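Serkard Home Sorting
Part-time jewelry and wardrobe sorter, Sillville
Posted 2/12/20

Serkard sorts, cleans up and puts away the contents of people's bedrooms, closets and dressers. Most of our clients are moving to a smaller place, clearing a relative's home, or have run out of drawer space. We are looking for one part-time sorter to join the Sillville crew, mainly for jewelry and small accessories, with clothing as the second part of the job.

The work

You will go to clients' homes with one other sorter. A usual visit covers one bedroom. You set up at whatever table the client has, put down a cloth, and work through the jewelry before moving on to the closet and shelves.

Jewelry jobs include:

Emptying boxes, bags and tins onto a cloth or shallow tray
Untangling chains, bead strands and knotted cord by hand
Matching earrings and putting loose beads and charms with the piece they came from
Setting aside anything with a broken clasp, a stretched string or a missing stone
Bagging pieces by type and writing the tags
Going over the tags with the client before anything is put away

Clothing jobs include:

Folding denim and knitwear to fit shelves and cubbies
Hanging coats and jackets by length
Emptying, wiping out and refilling drawers
Boxing what the client has decided to give away

We do not value jewelry and we do not buy it. If a client asks what something is worth, you give them the name of the appraiser on the visit sheet. We also do not throw anything out ourselves. A single bead with no strand goes in a tagged bag like everything else.

Repairs are limited to what can be done on the spot with a jump ring or new elastic. Anything that needs solder or glue goes on the repair list, and the client decides.

Hours and pay

The position is 30 hours every two weeks, spread over mornings and early afternoons. There is no evening work. Visits are booked a week ahead and you will get your schedule by email. Pay is hourly and is discussed at the first phone call. Driving time between two visits on the same day is paid. Driving to the first visit is not.

The first 60 days are a trial period for both sides. During that time you will always be paired with Solange Bailly or Maxence Sabatier, who have both been on the Sillville crew since it started.

July is our busiest month and we ask everyone to take vacation before or after it.

What we ask for

Good close-up eyesight, with or without glasses
Steady hands and the patience to stay on one knot for a while
Clear handwriting, for tags
A driver's license and the use of a car
Able to carry a packed clothing box up and down one flight of stairs
Comfortable working in someone's bedroom with that person sitting next to you

You do not need a background in jewelry. Beading, sewing, fly tying, model making or shop work are all useful, and so is having looked after a relative's belongings. Please tell us about it in your letter even if it was not paid.

We run a background check on everyone we hire. We pay for it.

What we provide

Tweezers, blunt needles, a magnifier on a stand, trays, cloths, bags and tags. You will be given your own kit in a Sikholm tool roll and you are responsible for keeping it complete. We provide an apron with a closed front. Please do not plan on wearing loose sleeves, bracelets or long necklaces to a visit.

Training takes two mornings at our workroom, 749 Farouk Street. The first morning is chains and cord. The second is bead strands, tags and the visit sheet. Both are paid at the full rate.

How to apply

Send a letter of one page or less to Hsin-yi Yang at the Farouk Street address, or drop it through the door. Include a phone number and the hours you can usually be reached. A resume is welcome but we read the letter first. Please do not send photographs of yourself.

Hsin-yi will call to set up a short visit to the workroom. You will be given a small tangle and a tray, and an hour to work on it. You do not have to finish. We look at how you handle the pieces and whether you keep the loose ones together. After that you will talk with Perrine Moulin, who runs the Sillville crew and will be your supervisor.

Applicants who are not hired will get a letter saying so. We keep applications for one year unless you ask us to return yours.

The job on the table

Mixed pieces are normal. Beads, cord, chain, charms and pendants are often kept in the same container, and a few usually end up beside it on the cloth. They stay on the cloth until they have been tagged.
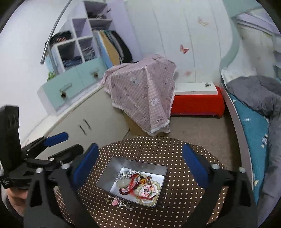
Open tin, strands and charms still tangled together.

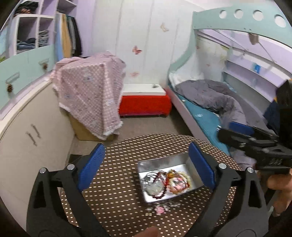
Do I have to cut a strand if I can't get it loose?

Cutting is the client's decision. If a knot has not moved after a fair try, put the whole tangle in one bag, write "knotted" on the tag with the names of the pieces you can identify, and go on to the next item. At the end of the visit your partner will show the bag to the client. Some people want the string cut and the beads saved, and some would like it left the way it is. Write down which they chose and have them initial the sheet.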